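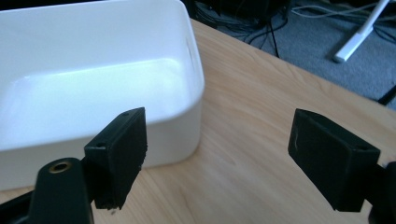 What size bin should we use for folded clothes on the small table? The white one, with the handle slots at the ends. It is big enough to take a garment folded flat and it still leaves table to work on.

Notebook, textiles corner, October 16, 2022
4 min read

I said I would write the folding notes up properly this time, so I've made tea and I'm doing it before I forget (last June's are still on the back of a Zillport packing slip, and I can't read half of them).

We're still on the light wooden table with the rounded corners. Toivo Kinnunen would like us to move to the long bench in the other room, and I do see his point about elbows, but I've grown fond of this table. It's the right height for me, and the corners don't catch on knitwear. The one thing to watch is the cable hole near the far edge. Drawstrings go down it as if they'd been called. I put tape over it in the summer and somebody very sensibly took the tape off again to run a cable, so we just lay things a bit nearer to us now.

On to the folding. For soft things with a cord I've settled on this order:

Lay the garment flat, face down, cord pulled out straight.
Sides in to the middle, then smooth with the whole hand, from the center out.
Fold up from the bottom, in halves.
Tuck the cord under last.

I used to tuck the cord first, on Jessie Shearer's advice, and it made a lump you could feel through two layers. She has since come around, or at least she has stopped bringing it up at lunch! What I haven't solved is the cord creeping out again once it's tucked. Jessie thinks a loose knot would do it. I'd hate to have to pick knots out at the other end, so I'd like to try a flat loop first and see.

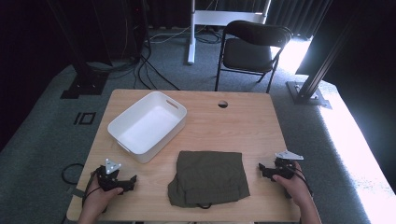
Olive garment folded, cord showing at the bottom edge. Bin still empty.

The lower left corner is rumpled and I'd want that redone before it was bagged, though for our own shelf I'd let it go. The Kotcombe people are fussier than we are about corners, and they're quite right to be, as their stacks go on open display.

About the bin. I like it set at an angle, with one handle slot toward me, so I can pull it over with one finger when I've got a fold held down with the other hand. Toivo sets it square to the table edge and says mine looks like it was dropped there. We've agreed that whoever is folding decides. Wipe it out before you start, please, and check the inside corners, where the lint likes to settle. Plain damp cloth, no spray. The spray we had from Pringle left a smell that got into the wool, and I was airing things for days.

Item 64 on the old list (the gray cardigan with the missing button) is still in my drawer, and I haven't forgotten it. Item 772 has gone back to Kotcombe.
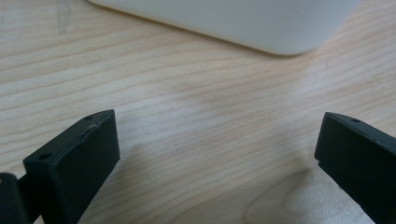

Tabletop, bare wood between, grain running mostly crosswise.

I do use that grain, by the way. If you line the bottom hem up with the lines in the wood you get a straighter first fold than you would by eye, and it saves fetching the ruler. It wanders a little in places, so don't trust it for anything long like a tablecloth.

Still to do: ask Cillik whether the bins come with lids, try the flat loop on the cord, and find my good lint brush, which I last had at the window end of the room.

Textiles corner notebook, extension 3936 | © the notebook's authors | Back to top
This site uses cookies to remember your reading preferences. Accept | Manage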